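4. Data and Setting

4.1 The delivery records

The study uses delivery records from Staltska, a regional grocery wholesaler that supplies small independent shops from one warehouse. Staltska sends out orders six days a week. Each order is packed by hand, loaded on a truck, and checked off by the shop on arrival. The check is done on paper at most shops and by handheld scanner at the rest.

We obtained records for 2531 deliveries. Each record gives the date of the order, the shop, the number of order lines, the planned arrival time, the actual arrival time, and any shortage or damage claimed by the shop within two days. The records were pulled from the company's order system on January 5, 2020, and were not updated after that. Claims that were still open on that date are treated as claims, whether or not they were later turned down.

Of these deliveries, 1166 went to shops on the Wellov route and 1223 to shops on the Dehghan route. The rest went to shops that were served by both routes at different times. We leave this last group out of the main comparison and return to it in Section 6, where the mixed shops are used as a check on the route effect.

4.2 The two routes

The routes differ in length and in the kind of shop they serve. Wellov is the shorter route and runs mostly through built-up streets. Its shops are small, order often, and have little storage space in back. Drivers on this route lose most of their time to parking and to waiting for someone to open a side door. Dehghan is longer and includes a stretch of rural road. Its shops order less often and in larger amounts, and most of them have a loading area that a truck can reach directly.

These differences matter for the analysis. A late arrival on Wellov is usually a matter of minutes, and the shop can absorb it. A late arrival on Dehghan tends to push back every stop after it -- the drivers have no short way to make up time between towns. For this reason we measure lateness against the planned time for each stop and do not use the finishing time of the route.

4.3 Shortage claims

A shortage claim is entered when a shop reports that an item on the invoice did not arrive. The order system does not separate items that were never packed from items that were packed and left on the truck, or from items that were delivered and then overlooked at the shop. We tried to separate these cases using the free-text notes attached to each claim. Too many of the notes were blank or said only "missing," and we dropped the attempt.

Small items are claimed more often than large ones. Spice jars, batteries, and single packs of tea make up a large share of the claims even though they are a small share of the goods by value. We therefore report claims per order line as well as claims per delivery. The two measures move together on Dehghan but drift apart on Wellov in December, when the shops place many short orders close together.

4.4 Handling units

Orders leave a warehouse of this type in cardboard boxes, on wrapped pallets, or in reusable plastic containers. The choice affects how an order is checked. A sealed box has to be cut open, and busy shops often put this off until later in the day. An open container can be looked over at the door. Plastic containers of the general type are shown in Figure 3. 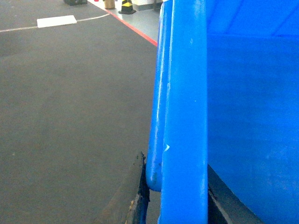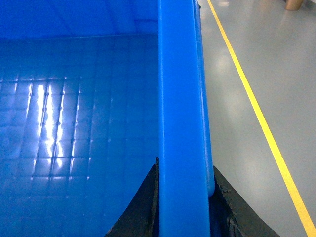 Figure 3. Blue plastic containers, close views.

The records do not say which kind of handling unit was used for a given delivery. We asked the warehouse for packing sheets covering the same period and received sheets for 31 working days. This was enough to see that mixed loads are common, but not enough to include the handling unit as a variable in the model. Earlier work on the Larnine project had access to complete packing data and found a small effect on claims for dry goods. We cannot confirm or reject that result here.

4.5 Cleaning the data

Some records had an arrival time earlier than the departure time from the warehouse. Most of these came from paper forms where morning and evening had been mixed up, and they were corrected when the stops before and after made the right time clear. The others were kept for the claims analysis and left out of the lateness analysis.

Duplicate claims were merged when the shop, the item, and the invoice number all matched. Claims with the same item but different invoice numbers were kept as separate claims -- a shop can be short the same item twice in one week. Shop names were replaced with codes before any of the models in Section 5 were run.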